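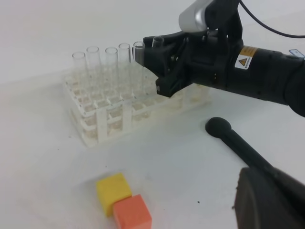
Six glass tubes along the back row of a white plastic rack.

Glass, please. And put them back in the rack.

I have been meaning to write this since May and keep not doing it, so I'm doing it now, at the kitchen table, before the bus, and it will be short or it will be long, I can't tell yet. The subject is test tubes. More exactly the subject is the row of holes you stand them in, and why I think a school that is about to spend its lab money on sealed plastic kits is making a mistake it will be stuck with for years.

Background, quickly. The teaching lab at Clundis, where I have taught beginning chemistry long enough to have ruined two good coats, is being "refreshed." That's the word in the memo. The old glass goes. In come the kits from Pedness, one per student, everything in a tray with a peel-off lid, little plastic vials with the stuff already measured out. You peel, you tip one into another, you see the color, you write down the color. Then it all goes in the bin. Lid, tray, vials. Two minutes of chemistry and a bag of trash.

I'm told the students like them. Sure. I like frozen lasagna.

Trevor Landry, who runs the stockroom and did the ordering, makes the case better than the memo does, so let me give his version. Glass breaks. Glass has to be washed, and washed properly, and students wash it the way teenagers wash anything. A tube that looks clean and isn't will wreck an afternoon. He spends hours with a bottle brush that he could spend on something else. And the racks, he says, the racks wander off. All true. I've seen the inside of his sink at four in the afternoon. I would not wish it on anyone.

But look at what you get for the trouble.

A rack is a plan. Grid of square holes, two tiers so the tube goes through the top one and is held again lower down and stands up straight. That's the whole thing. Costs very little. A student walks up to it with a handful of empty tubes and right away has to decide something. Which hole? Front row or back? Left to right, and does left mean first? They don't know they're designing an experiment. They think they're putting tubes away. But the one who lines them up along a single row, in order, nothing skipped, has already done a piece of the thinking, and the one who scatters them all over the grid is going to be standing there later with two pale yellow liquids and no idea which is which. I've watched this over and over. You can't teach it from a slide. I've tried, there's a slide.

With the kit there's no deciding. The vials come in order. Somebody at a packing table decided.

Then the seeing. Clear glass in a white rack on a white table, you'd think it would be hard to look at, and empty it kind of is, the plastic shows right through. That's exactly what I want. Put a thing in there that has the faintest pink to it and you'll see it. Put in something cloudy and the lines of the grid behind it go soft. I have students who learned the word "turbid" from losing sight of the rack. The kit vials are frosted. Frosted! I asked about it and was told it's so the label sticks better.

And the handling. This is the part where I sound old, fine. A glass tube has a rim, a little thicker than the rest, rounded off. You learn to pick it up near there. You learn to lift straight up because if you tilt it too soon it knocks the side of the hole. You learn how hard to hold it, which is less hard than you think, and everybody starts out gripping like it's a railing. It's a small skill. It takes maybe a couple of weeks to come in and after that the hands just have it. I don't know how you measure that and neither does the memo, so it isn't in the memo.

Josée Dhillon teaches the second year after me and gets whoever I send her. She used to work at Tuvismont, in the quality lab, years of it, and she told me the first thing they checked with a new hire was wether you could keep a row in order. Not titration. Not reading the instrument. Can you fill a row of tubes, get called away to the phone, come back, and know where you were. Half of them couldn't, she said. They had the degree and they'd start over from the beginning every time.

She also thinks I'm sentimental and that I should say so, so I'm saying so. My own first rack was wood, with pegs to dry the tubes on, ugly brown thing with a burn on one end. I don't want that back. White plastic is better. It rinses, it doesn't soak up whatever got spilled last term, it's light enough to carry with one hand. I'm not against plastic. I'm against plastic instead of glass in the one place where you need to look through it, and I'm against throwing it out after one go.

Money now, because someone will bring it up. The budget for the refresh is 2000 dollars for the year, for my room. The kits will eat all of it and then eat it again next year, and the year after, because once they're used they're gone. The glass is already in the cupboard. It's paid for. Some of it was paid for before I got here. I would spend a small part of that money on new tubes to replace the chipped ones, a few more racks, decent brushes so Trevor stops using the one with no bristles on the end, and a student or two paid to help him wash. There'd be some left. Get a second drying board. Get goggles that fit.

Breakage, yes. People cut themselves. It happens, not often, and in my room it's nearly always someone trying to push a stopper in too hard or someone carrying loose tubes in a fist across the floor. Which is, again, a rack problem. Carry the rack. I say it ten times a term. Carry the rack, don't carry the tubes.

There's a parent, Mr. Leclerc, who wrote to the school about the kits, in favor, and his letter was thoughtful and I don't want to brush past it. His daughter is anxious about breaking things and the kits made her less anxious. I believe him. I'd keep some kits for that, honest, keep a box of them in the cupboard. But I'd also want her to get to the glass at some point, with time, with the room quiet and not everybody watching. Being scared of a test tube wears off. It wears off by picking up test tubes.

What I'd like, if anybody in the office reads this far:

Keep the glass for first years, all of it that isn't chipped.

One rack per pair of students, and the rack stays on that bench. Write the bench number on the leg. They won't wander as much.

Wash at the end of class and not at the end of the day. Build in 10 minutes. Yes, out of my lesson. I'll live.

Empty tubes go back upright, one row, at the back of the rack, so the next class walks in and can see straight off what's there and what's missing. You can check a bench from the doorway that way. Trevor came up with that, by the way, years ago, and I think he misses it more than he lets on.

The order for the kits hasn't gone in yet as far as I know. I asked him yesterday and he said it was sitting on his desk under a box of stoppers. So there's a little time. If you teach in that room, or did, or your kid does, write to the office this week, they do read them. Bus is here.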